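From: Gregor Halliday
To: Dornley Allotments list
Subject: Re: Water butts and the April order
Date: 4th March

> Can someone confirm whether we're still ordering butts from Rondale
> this year, and what size? I have room for one behind the shed but it
> can't be very wide. Also, is the mains tap back on yet?

Yes, still Rondale. They do a 328 litre one, which is the slim model and should fit behind your shed, and a 1000 litre tank. The order goes in at the start of April, so please reply to me with your plot number and the size you want. Stands are extra.

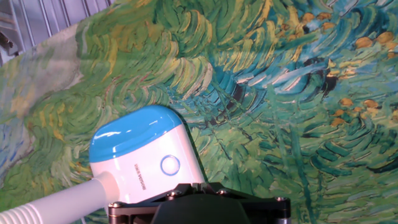

The tap by the lower gate is still off. The one at the top works but the pressure is poor, so fill cans early if you can.

We also have 700 litres of compost coming from Bustos for the shared beds. Please don't take it for your own plot. If you want your own, tell me and I'll add it to the same delivery.

Does anyone still have the key to the seed cupboard? I need to get the netting out.

Gregor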